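Kitchen tips from the demo table — what we learned collecting 1000 rounds of breakfast with hand-held grippers

Quick notes, typed up Sunday before I forget. Mostly for the people at Wandell who start their own kitchen set in April. Half of this is robot stuff, half is just kitchen stuff.
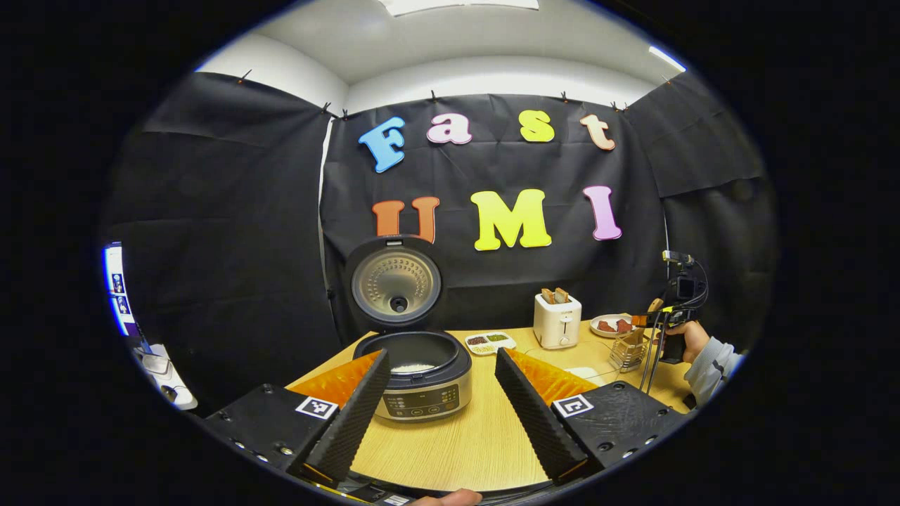

Rice first. Cook it ahead, then fluff. Rice straight out of the pot clumps on the scoop and every demo ends in shaking. Let it sit ten minutes, lid open, then start recording. Small batch. A full pot looks nice but the policy learned to dig deep and later went on digging in a half-empty pot.

Lids. Decide if opening the lid is part of the task and stick with it. We mixed the two for the first 200 demos and had to relabel them all. Katsuhiko Shibata did most of that, buy him lunch.

Soft pads pick up starch. Damp cloth, then a dry one, every break. No dish soap — leaves a film and the toast slides right out. Check the finger markers at the same time. One smear of sauce over a marker and the gripper width reading goes jumpy, you won't notice till you process the batch.

Toast: go darker than you would eat it. Pale bread bends in the grip. Unplug the toaster before reaching in with anything, gripper or fork, and let it cool. Stale bread is fine, better even.

Two hands. If both people are on grippers, agree who goes first near the rice cooker. Cables get dragged thru the food otherwise. Tape the slack to your sleeve.

Cloth behind the table: clip it tight at the top, steam it if you can. Give it something colorful. A plain dark sheet gave the camera tracking very little to hold on to and we threw out around 70 demos from one bad afternoon.

Now the result, since people keep asking. We trained once on 460 demos with the table layout fixed, and once on 460 where we moved the plate and the toaster between takes. Same task, same people. The moved-around set did clearly better in the Iwasaki kitchen, which niether model had seen. On our own table they were close, fixed set slightly ahead. So if you only have one day — move your stuff. A few inches is enough, and turn the plate too.

Have not tried it with the Prudach bowls yet. Too shiny I think.

Cleanup: wipe the counter before you pack the grippers, not after. Dry rice in a hinge is a pain, use a wooden toothpick. Throw the food out at the end of the day, it's been handled to death. Leftover foil and spare pads go in the Stitine box under the sink, pleas put the lid back on.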